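4. Meals in the short rural stay

4.1 Setting and material

The interviews used in this section come from two places, Tandton and the Lurkell valley, which we selected because they receive the same kind of visitor but offer very different possibilities for eating. Tandton is a market town with restaurants, a bakery and a shop that stays open in the evening. In the Lurkell valley the guest who arrives without food must drive back to the town, or must accept what the host can give. Both places are sold to visitors on the same booking pages, often under the same heading, and the difference between them is not easy to see from the listing.

We spoke with seven hosts. All of them rent rooms or a small house to visitors, and all of them write their listings themselves. The interviews were made in the homes of the hosts, with the listing open on a screen, so that the host could point to a sentence and explain why it was written in this way. We found this more useful than a fixed list of questions. Hosts who at first said that they had nothing special to tell about meals began to speak at length when they saw their own text again.

The guest side of the material is made of stay diaries. Guests were asked to write, each evening, where they had eaten, what they had paid and whether this was what they had expected before the trip. The diary period lasted roughly four weeks. The diaries are short, and several guests stopped writing after the first evening. For this reason we use them here as a help in reading the interviews and do not draw any measure of satisfaction from them.

The autumn interviews ended on Sun 15 September, when most houses in the valley were still open. The listings were saved again in March, before the new season, and we come back to the changes in section 4.4.

4.2 What the listing promises

In the listings, words for meals are used with little agreement. "Breakfast possible" means in one house that the guest can order breakfast the day before, and in another that there is a table where the guest can eat his own food. "Half board" is used only by the older houses. The younger hosts avoid it, and they told us that it sounds like a sanatorium. In its place they write "dinner on request", which they find more friendly but which leaves open the price, the hour and the last moment for the request.

The hosts did not see this as a problem of honesty. They described the listing as an invitation to write a message, and they expected that the guest would ask. One host in the valley said that she prefers not to state the hour of dinner, because guests who read "seven o'clock" come to the table at seven o'clock also when the road is bad and she would like to wait for the others. Another host had the opposite experience. He had left the hour out, and a family arrived late in the evening and understood that a warm meal was included. He cooked eggs for them and did not ask for payment, but he changed his text on the next day.

From the diaries we can see that guests read the same sentences in a stricter way. A service which is named in the listing is understood as a service which is there. When the guest finds out that dinner must be ordered in the morning, the diary often uses words such as "hidden" or "unclear", even if the meal is later praised. The complaint is directed at the moment of finding out, and much less at the rule. A guest who learns the same rule before the trip writes it down without comment.

The price is a separate matter. In Tandton, where there is a restaurant to compare with, hosts state what breakfast costs. In the valley they usually do not. Several of them said that a price for dinner would make the house look like a restaurant, and that they would then be judged as one. Here we think the hosts are partly right. The diaries of guests who paid separately for each meal contain more remarks about the size of the portion and the choice of dishes than the diaries of guests who paid one sum for the stay. We can't say from this material which payment is better for the host – only that it changes what the guest pays attention to.

4.3 Cooking for oneself

A growing part of the listings offers some form of self-catering. The term is again wide. It may cover a separate kitchen, a corner in the corridor with a plate and a kettle, or permission to use the kitchen of the family after a certain hour. The booking page knows only the word "kitchen", and a host who has any of these can mark the box.

Guests who plan to cook make their shopping before they arrive, and this makes the content of the kitchen important for them in a way that the hosts do not always consider. A diary writer in the Lurkell valley had bought fish in Tandton and found no oven. Another had brought her own knife from home, after a bad experience in a different region, and wrote with some pleasure that it was needed. Salt, oil and coffee are mentioned again and again. Hosts who leave them for the guest are thanked in the diary by name of the product, and the cost for the host is very small.

The hosts, on their side, spoke about cooking guests with mixed feelings. They appreciate that these guests stay longer and ask for less. They worry about smell, about the washing of pans, and about the use of gas. Two hosts had removed their good equipment and replaced it with cheaper things, and both said that they felt a little ashamed when they showed it to us. The question of what a guest kitchen should contain at the minimum was raised by the hosts themselves, and it seems that they have no place to discuss it with each other. Neighbors who rent to visitors do speak about prices and about difficult guests, but rarely about pans. Items of table and kitchen equipment of the kind considered in this subsection are shown in Figure 2.

It should be added that self-catering does not replace the local meal for most guests. In the diaries, the same people cook on one evening and look for a prepared meal on the next. They treat the kitchen as a security for the evening when they come back late or when the children are tired. A listing that presents the kitchen and the host's dinner as two alternatives, between which the guest must choose at booking, does not fit with this habit. The houses that let the guest decide in the morning had fewer misunderstandings, although this asks more from the host, who must have food in the house in any case.

Figure 2. Frying pan and utensil on a striped placemat, with a wire rack.
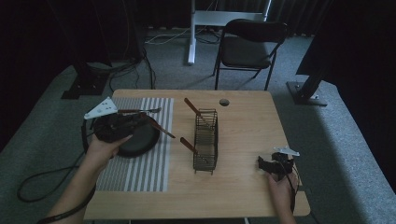
4.4 Changes between the seasons

When we saved the listings again, most texts were the same as before, including their spelling errors. Where the text had changed, the change was nearly always a longer sentence about meals. The hosts had added the hour, or the day on which no dinner is served, or the distance to the nearest shop. Only one host had made the text shorter. She had removed the dinner completely, and when we asked her by message she answered that she still cooks for guests who ask, but she doesn't want that it stands in writing.

The photographs in the listings changed more than the words. New pictures of breakfast were added before the season, often taken in better light than the older ones. We note this without a strong conclusion, since we did not ask the hosts about photographs and cannot know who took them. For a later study it would be good to treat text and pictures together, as the guest surely sees the picture first.

There is also the matter of the printed brochure. The brochure for the valley is prepared in Tandton and uses the name Birnevura for the walking route and for the meals which are offered along it. Some hosts use this name in their own listings and some refuse it. Those who refuse say that it makes a promise on their behalf: a walker who has read the brochure expects a soup at every house with the sign, at any hour of the day. Those who use it answer that the walkers would not come without it. The disagreement is old and is not much about food, but food is the point where it becomes visible for the visitor, who stands at the door and asks.

4.5 Comparison with earlier expectations

We began the study with the expectation that the valley would be similar to the Moldovan village stays on which our first interview guide was built. There the shared table is the center of the visit, and the guest who does not wish to sit with the family is the exception. In our material the shared table exists, but it is offered with caution. Hosts ask first if the guest would like company. Several guests answered yes from politeness and wrote in the diary that they had preferred to eat alone; others were served alone and wrote that they had hoped to meet the family.

This kind of mismatch can't be solved by the listing only. It could however be made smaller if the question was asked before arrival and in writing, when it is easier for both sides to say no. Some hosts already send such a message together with the directions to the house. It contains a question about allergies, a question about the hour of arrival, and a question about where the guest would like to eat. The guests who received it mention it in the diary with approval, and the hosts told us that the answers also help them with the shopping.

The limits of the material should be kept in mind. The hosts who agreed to speak with us are probably those who think about their work with more care than others, and the guests who kept writing until the end of the stay had mostly a good stay. Houses which are managed by an agency are missing completely. We suppose that in such houses the listing is more exact and the meal less present, but this remains to be examined, and the next section turns to the agencies and to the standard texts they use.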